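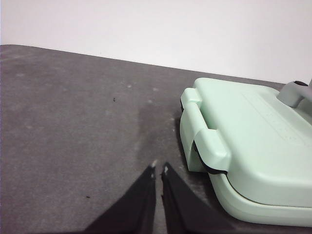
OK I have been promising this thread since August and I finally have coffee and a free morning, so: breakfast chapters in old community cookbooks! The spiral-bound ones with typed recipes and a drawing of a rooster. I love them so much. Thread.

I own 16 of these now. Most came from library sales. The best one is from a town called Maldonado, it has a water stain across the whole egg section, and I would run into a burning building for it.

First thing you notice is how short the breakfast chapter is. You get 40 pages of bars and cookies, a salad chapter that is mostly gelatin, and then breakfast squeezed in between Breads and Beverages like someone remembered it in the car.

But it's the GOOD stuff. Dinner recipes in these books are company food. Breakfast is what people made half asleep for the same four faces every day, and they write it down completely differently.

Example, in full, from the Maldonado book: "Fry bread in the bacon grease. Put egg on. Serve before school." That's the recipe. No name on the egg, no time, no temperature. I've made it twice this month.

Compare the same woman's wedding punch, which runs a page and a half and has a diagram.
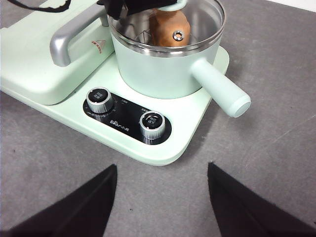

Celeste Jara
@celestejara · 7:15 AM

Back with a refill. Let's talk about baked French toast, which shows up in nearly every book I have under a different name. Overnight Toast. Lazy Toast. Company's Coming Toast. Christmas Toast. Aunt somebody's Wet Bread (real, and delicious).

The bones are always the same. Stale bread, eggs, milk, brown sugar, a night in the fridge. Then everybody gets weird in their own way! One adds orange marmalade. One wants crushed cornflakes on top. One calls for "a good shake of nutmeg, then another."

If you want to try one, go for the cornflake version. Bake it at 400 for the last 15 minutes so the top gets loud. The book says 350 the whole way and I respectfully disagree with the book.

Bread matters more than I used to think. These recipes were written for a plain loaf a couple of days old. I tried one with a very fancy seeded sourdough and it sat there in the custard like a roof shingle. Get the soft stuff.

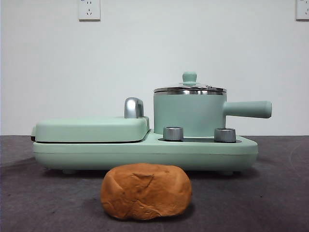 Loaf out front, mint-green breakfast machine behind it.

Next: the margins!! If you buy these used, check the breakfast pages first. People wrote on them constantly. "Too dry." "Dad liked." "Halve the salt." My favorite, next to a coffee cake, in very hard pencil: "No."

And then three pages later, same handwriting, next to a different coffee cake: "Yes. This is the one." She was on a search and she got there and I got to see it. I yelled.

(It's a sour cream coffee cake with the streusel in the middle as well as on top. She's right. It is the one.)

Someone asked in replies how I keep track of all this. Index cards, sadly. I started with the breakfast chapters only and I'm past 600 cards. Delwyn Rutherford got me into it, she does the same thing with pickles and has much nicer handwriting.

Delwyn also taught me the name trick. Look at who submitted what. You'll see one family with nine recipes, all breakfast, and you can kind of picture the house. In my Maldonado book it's a mother and two daughters, and all three sent in pancakes. Different pancakes! Printed one after another! I want to know everything about that.

I tested them, obviously. Mother's are buttermilk and very thin. Older daughter separates the eggs and beats the whites. Younger daughter uses a box mix and adds a banana, and you know what, they went first at my table.

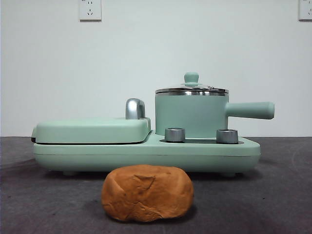
Griddle lid closed.

Small side note for people cooking from these: "moderate oven" is 350, "quick oven" is 400, and "a slow pan" means turn it down lower than you want to. "Butter the size of a walnut" is two tablespoons at my house. Don't @ me, walnuts vary.

"Oleo" is margarine. Use butter. "Sweet milk" is just milk. "1 can milk" is evaporated unless it's in a dessert, and then good luck to you.

Things I still haven't figured out: why so many of these books file grits under Vegetables. What "Govex style" means in the hash brown recipe on page 31. Whether anyone has ever finished a whole pan of the ham and pineapple strata.

If you have a Govex answer PLEASE tell me. I've been wondering for months. It has paprika in it, if that helps.

And if your family had one of these books, go look at the breakfast pages and post me the margins. I want the grease spots. I want the crossed-out sugar amounts.

I'll do the coffee cakes properly in a separate thread, there are way too many and I need to buy more sour cream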